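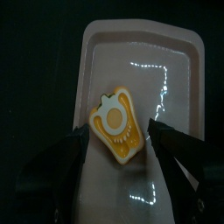
ok so people keep asking what it's like since the arms came in at work. going to do this in bits on my break, sorry for typos

background: I'm on returns and repack. we get toy kitchen sets back from shops, sort the play food, check it, make the sets up again. plastic peppers are a big part of my life now

before: 12 of us on one long bench. tip the crate, pick, look, drop in the right tray. all shift. your neck goes first, then your thumbs

now: arms do the tray to box bit on the late shift. Lorkaron make them. two fingers, little camera on the wrist. one piece in a tray, pick it up, put it in the set, next

it's slower than Yvonne. everything is slower than Yvonne. but it doesn't need a wee or a cup of tea so over a whole night it gets there

what they said in July at the meeting: no one loses their job. what has happened so far: no one has lost their job. but two people left and the posts haven't been filled, so make of that what you will

Ifeoma Osagie (our rep, she's great) has asked for that in writing three times. still waiting

the bit I didn't expect. I now spend half my shift looking at what the wrist camera sees. there's a screen. you sit there and mark good pick, bad pick, wrong piece, nothing there. 50 at a time then you get up and walk about

Ifeoma got us the walking about. it was going to be 80 with no break

flat pieces are the worst for it. the slices. whole tomato, fine, it's a lump, anything can grab a lump. a pepper slice lying flat on a shiny tray is a different job

and the light. late shift they turn the big lights down over that end to save money, and the trays are glossy so you get all these little dotty reflections off the floor of them. bluish white. I'm forever squinting at the screen going is that a seed or a glare

raised it with Abdelilah. he's the engineer, nice man, always eating crisps. he said the arm copes. I said yes but I don't

we are getting matt trays. "getting". they've been on order for ages

someone asked about pay. same hourly rate. there's a thing called a Clustora top up if you've done the training, which is 43 pence an hour. yes pence. I did the training

training was two mornings in a room with Kang (that's the software, not a person. I spent the whole first morning thinking Kang was a person who was late)

most useful bit of it was where the stop button is and what to do if it goes off. press stop, hands out, wait for the light, THEN reach in. Amarachi made us all do it until we were sick of it

some of the older lot won't go near the screens and that's fine, there's still hand work on days. but days is getting smaller. you can see it on the rota. fewer names each month

my neck is so much better though. I want to be fair about that. I slept through last night first time in ages

my eyes are worse. swings and roundabouts

also it's quiet. that's what I'd put top if anyone from upstairs asked, which they haven't. on the bench you talked. you knew whose kid had chickenpox. on the screens you've each got your own little booth and headphones if you want

Yvonne says she misses the arguing about the radio. I miss it too and I hated that radio

reply to the person saying "just get another job": ok thanks

reply to the one asking can it tell a good piece from a scuffed one: not really, no. it can pick it up. whether a kid would want it is still one of us looking. chewed ones especially. so many chewed ones

they're on about trying it, some camera check called Indon. Abdelilah says next year maybe. I've offered to bring in a bag of chewed sweetcorn to test it on

things I've asked for so far: lights up at our end, matt trays, a chair that goes down as well as up, screens in twos so you can sit next to someone. got the chair

Chiamaka's starting a list for the next meeting so if you're on lates and reading this, message her not me, I lose things

right that's the bell. 50 more then home. will answer the rest after my tea

oh and yes I do see peppers when I shut my eyes, thanks for asking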